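手持夹爪示教工位 安全与状态点检表(附批注)
适用范围:Odeck 项目二楼示教间,双手示教、单手示教及遥操作三种方式

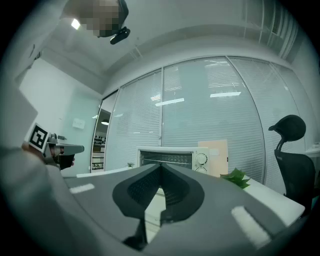
这份点检表是从去年那份只有一页的旧表改过来的。旧表其实不坏,就是太省字了,"设备正常""环境正常"打两个勾就完事,新来的同事拿着它站在工位前面,常常不知道到底要看哪里。所以这一版我写得啰嗦一些,每一条后面都留了批注,有的是我自己查的时候记的,有的是大家在八月那轮检查里提的,我觉得有道理就抄进来了。两个人一起示教的时候,各自手里都有一把夹爪,标记块是一块黑框白纹的方板,手一转它就跟着斜过去,再加上桌上的小烤箱、旁边立着的纸板和伸到桌边的绿叶子,能碰到的东西比想象的多,所以请大家不要嫌长,第一次用的时候从头到尾读一遍,以后就快了。

检查人:Albane Picard
检查日:星期四,上午开工前
填写方式:每项填"合格""需处理"或"不适用"。填"需处理"的,一定要在批注里写清楚谁来处理,别只写"已反馈",反馈给谁了呢?我追过好几次,追到最后大家都以为是别人在管。

一、开工之前,人的准备

1.1 示教人员已读过本表,并在登记本上签名。
结果:合格
批注:登记本放回门口的架子上,不要带回自己座位。上个月有两天找不到,后来在 Enholm 那边的会议室里找到的,夹在一摞任务说明中间。

1.2 袖口收紧或挽起,手腕以上没有松垂的带子、手链、长挂绳。
结果:合格
批注:宽松的长袖外套不是不能穿,袖口服帖就行。主要怕的是袖子搭在夹爪的活动部位上,合拢的时候一带,人倒不会受什么大伤,但会下意识地一甩手,夹爪就砸桌上了。工牌请塞进口袋或者摘下来。

1.3 长头发扎好,佩戴的小设备(耳机、对讲用具等)固定牢靠。
结果:合格
批注:示教的时候大家会不自觉地低头往前凑,想看清楚夹爪对准了没有,这时候耳朵上、领子上的东西最容易掉。掉在桌上还好,掉进抽屉缝里要拆柜子,我陪着拆过一次,不想再来第二次了。

1.4 手部没有未包扎的伤口,手指没有明显酸麻。
结果:合格
批注:有酸麻的请直接说,换人就好,真的没有关系。我们宁可当天少录几条。

1.5 连续示教时间已安排好,有休息。
结果:需处理
批注:Takács 任务组的排班表上午排得太满,中间没有留空。手持夹爪拿在手里不觉得重,可是胳膊一直悬着,过一阵子肩膀就硬了,动作也会变形,录出来的轨迹自己看着都别扭。已和排班的同事当面说好,从下周起上午中间加一次休息。由我跟进。

二、手持夹爪本体

2.1 外壳无裂纹,无尖锐毛边,螺钉无松动。
结果:合格
批注:用手掌顺着弧形外壳慢慢摸一圈,比用眼睛看管用。摸到有刮手的地方先停用,找细砂纸处理过再拿回来,不要贴胶带盖住,胶带过几天就卷边。

2.2 两侧夹指开合顺畅,空合时能居中对齐。
结果:合格
批注:慢慢合拢几次,再快合几次。听到"咔"的一声就不对劲,多半是连杆那里进了碎屑。上次清出来的是一小粒咖啡豆,至今没有人认领。

2.3 夹指内侧的防滑面完整,不起翘,没有油污。
结果:需处理
批注:备用的那一把,防滑面靠根部有一点点起翘,不影响夹大的物件,夹薄的就会滑。示教烤盘类的任务请先不要用它。配件柜里还有新的贴面,Albane 周内更换,换完以后要重新做一次开合标定(见 4.3),这一步很容易忘,请互相提醒。

2.4 扳机回弹正常,松手后夹爪能自行张开。
结果:合格
批注:松手不张开的夹爪一律不许用,没有"再凑合录两条"这回事。

2.5 夹爪上的白色贴条没有脱落,也没有另外加贴的东西。
结果:合格
批注:有同事好心在外壳上贴了写着名字的便签,方便认领。心意我懂,但是便签有可能进到相机视野里,请改写在收纳盒上。

2.6 数据线、电源线有余量,接头处不受拉扯。
结果:合格
批注:两个人同时操作的时候,线从身体外侧走,不要在两人中间交叉。交换位置之前先把夹爪放下,再走人,千万不要举着夹爪从线上面跨过去。

三、标记块与相机

3.1 方形标记块安装牢固,四角没有翘起。
结果:合格
批注:轻轻扳一下四个角就知道了。

3.2 标记块表面平整干净,黑白边界清楚。
结果:合格
批注:擦的时候用干的软布,不要用酒精。以前用酒精擦过一块,黑色边框擦花了一截,当天下午定位老是跳,我们还以为是程序的问题,排查到晚上才想起来早上擦过。

3.3 两把夹爪的标记编号不重复,并与任务配置一致。
结果:合格
批注:左手和右手拿反了,程序不会报错,它会很认真地把左手的动作记到右手名下。这一条我每次都查两遍,也请你们查两遍。

3.4 镜头无指纹、无划痕,镜头座没有松动。
结果:合格
批注:镜头视角很广,边角会带进来很多东西,所以镜头上有一点脏,画面里就是一大团。镜头布洗过再用,别拿衣角。

3.5 画面预览正常,夹指尖端在预览中可见。
结果:合格
批注:开录之前,请把夹爪举到桌前停一下,看看预览里夹指后面是不是就是要操作的对象。如果夹指把对象整个挡住了,调整一下站的位置,不要去掰镜头。

3.6 强光与反光检查。
结果:合格,但请留意
批注:顶灯会映在玻璃隔断上,有时候是一块亮斑,有时候是长长的一条,跟着人的位置变。百叶帘放下来以后好很多,建议录制期间一直放着。如果标记追踪忽然丢了,先看看是不是正对着反光,换个角度再试,不要急着重启。

四、遥操作与录制系统

4.1 急停按钮伸手可及,按下后机械臂断电停住。
结果:合格
批注:今天在第 12 号遥操作台上试按,停住了,复位也正常。急停一定要真的按下去试,只看一眼"在不在"不算数。坐着的人够得到,站在旁边看的人也要够得到,所以按钮不要压在笔记本电脑后面。

4.2 操作人与现场人员约定好口令。
结果:合格
批注:"开始""停""松"三个字就够了,不要用"好"。"好"可以是"好,开始",也可以是"好,停下",我们在 Musberg 联调的时候就吃过这个亏,两边都说了一声"好",然后两边都动了。

4.3 夹爪开合标定已在当日完成。
结果:合格
批注:全开、全合各停两秒,读数稳定再确认。

4.4 主从两端初始姿态一致,再接通跟随。
结果:合格
批注:姿态差得多的时候接通,机械臂会一下子追过来,速度挺吓人的。界面上有姿态差的提示条,变绿了再接通。赶时间的时候尤其容易跳过这一步,越赶越要看。

4.5 速度限制处于示教档。
结果:合格
批注:演示结束以后常常忘了调回来,Enholm 的同事来看过演示之后,请默认它没有调回来。

4.6 磁盘空间与命名。
结果:需处理
批注:盘里积了大约 212 条没有归档的录制,虽然不算安全问题,可是盘满的时候录制会中断,人站在那里举着胳膊等,也就成了安全问题。请各任务负责人这周内清掉自己的那一部分,清之前确认备份在。

五、桌面与操作对象

5.1 桌面稳固,不晃动,桌沿没有磕伤。
结果:合格
批注:双手按住桌沿前后推一下。

5.2 烤箱类电器:示教前确认断电、冷却,并由检查人签名。
结果:合格
批注:开关门、放取烤盘、拧旋钮这几个任务都在断电的情况下做,插头拔下来,放在看得见的地方。旋钮归零也要做,但旋钮归零不等于断电,请不要互相代替。玻璃门开到底的时候会往下坠一下,夹爪松得太早门会磕到桌面,示教的人手要跟到底再松。

5.3 烤箱摆放位置正确,距桌沿有余量,底脚没有打滑。
结果:合格
批注:反复拧旋钮,烤箱会一点一点地转过去,自己站在前面感觉不出来。每录完 12 条看一眼底脚,偏了就推回来,并在录制备注里写一句"已复位"。

5.4 靠立的板材(纸板、背板等)不会倒向操作区。
结果:需处理
批注:纸板现在是靠着放的,轻碰应该没事,双手任务里胳膊肘往后一带就不好说了。我想加一对夹子把它固定住,夹子我来买。在装好之前,每组开始前请伸手扶一下,看看稳不稳。

5.5 植物及其他装饰不伸入夹爪的活动路径。
结果:合格,请保持
批注:我知道大家喜欢这几盆绿的,我也喜欢,整个屋子就数它们有精神。叶子长得快,伸到桌沿外面的部分请隔三差五拢一拢。浇水请在当天录制全部结束以后,浇完擦干台面,不要在桌上留托盘积水。掉下来的小枝叶也随手收掉,卡进夹指里很难掏。

5.6 水杯、食物不放在示教桌上。
结果:合格
批注:后面柜子那边可以放,走两步的事。

六、房间与通道

6.1 椅子推到不挡后退路线的位置。
结果:合格,请留意
批注:站着示教的人很容易往后退半步,看都不看的。带头枕的办公椅靠背高,轮子又滑,后腰碰上去它会跑,人会跟着晃。录制期间没有人坐的椅子请往边上推,贴着玻璃隔断放的时候,别让靠背顶着玻璃。

6.2 门口通道畅通,门保持打开或有人看守。
结果:合格
批注:遥操作的时候请开着门,隔壁听得见这边喊停。有访客要进来,先在门口等里面的人应一声,不要从示教人员背后绕。

6.3 照明正常,无频闪。
结果:合格
批注:开录以后不要再动墙上的面板,前半段亮后半段暗的录制,最后都是要重录的。

6.4 空调出风不直吹工位。
结果:合格
批注:天热的时候有人调过风向,吹得纸板一直轻轻抖。如果要调,调完请在工位上站一会儿感受一下。

6.5 地面无线缆横跨,必须横跨处已盖线槽。
结果:合格
批注:线槽的尾端翘了一点,已重新粘过。过几天我再看一次。

6.6 噪声。
结果:合格
批注:午后同时开两个台子,在操作位测得 62 分贝,说话口令听得清楚。再往上就要考虑戴对讲了。

七、收工

7.1 夹爪放回收纳盒,夹指处于张开状态。
结果:合格
批注:长期合着放,防滑面会压出印子。

7.2 遥操作台断开跟随,机械臂回到停放姿态,再断电。
结果:合格
批注:顺序不要反。先断电的话,有的关节会慢慢沉下来,第二天早上看见它垂着头,开机前还得扶。

7.3 当日异常已写入登记本。
结果:合格
批注:小事也写。"右手夹爪今天有点涩"这么一句就很好,三个人先后写过同一句,我们就知道该拆开看看了。没有人会因为写了异常被说,倒是不写、第二天让别人碰上了,我会来找你聊聊的(带着茶来,不用怕)。

7.4 电池取下充电,充电期间有人在场。
结果:合格
批注:最后离开的人把没充满的也拔掉,明天早上再充。发热、鼓起的电池不要再放回充电座,单独放进金属盒里,并马上告诉我。

待处理事项汇总

1.5 上午排班加休息,Albane 跟进,下周起执行。
2.3 备用夹爪更换防滑面,换后重新标定,Albane,周内完成。
4.6 清理未归档录制,各任务负责人,本周内。
5.4 纸板加装固定夹,Albane 采购,装好之前每组开始前手扶检查。

检查人意见:整体状态可以开工,备用夹爪除外。和上一次比,桌面整齐了许多,登记本上写的东西也多了起来,我看着是真高兴。Takács 组的新同事第一次做双手示教的时候,请安排一位熟手在旁边陪着,先不录,空着手把动作走几遍,再拿起夹爪走几遍,等两个人的节奏对上了再开始录。对这张表有想改的地方,直接用铅笔写在空白处,我每次复印之前都会看。

签名:Albane Picard
复核:(待签)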